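2 min read

Entries for the Pevelden Open judo tournament close on June 13, 2024. A few things people have been asking me, in one thread.

The hall is the Hanirport sports center, same as last year. Two mats on the first morning, then one mat for the finals. Spectators get in free on both days.

So far 122 athletes are entered. Last year we finished with 126, so we should pass that. The women's under 57 kg is the biggest group again – Stela Dinu is back to defend her title.

Weigh-in opens at 7 and closes at 8:30. If you miss it, you don't fight. Bring your license and a photo ID. A picture of your license on a phone is fine.
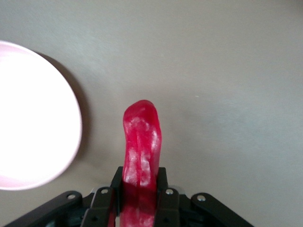

Something red, next to a white bowl.

Tudor Dumitrescu is head referee. He will go over the leg grab rule with coaches at 8:45 by mat two. Please send one coach per club – last year the corner was packed and half the room couldn't hear.

Clubs coming from Doãn: the bus drops you on the north side. The north door stays locked until 7, so walk to the main entrance if you're early.

Juniors fight first, then the women, then the men. I'll post the draw here the night before. Please don't message me about seeding, I don't do it.

Last one. The hall seats 1241 and it was nearly full for the finals last time. Come before noon if you want to sit near the mat.

Comments

Maricica Toma: Is there a masters category this year?

Ásdís Zoëga: Are blue judogi required for juniors or is white with a belt ok?

Maricica Toma: Found it on the entry form, over 30 only. Thanks.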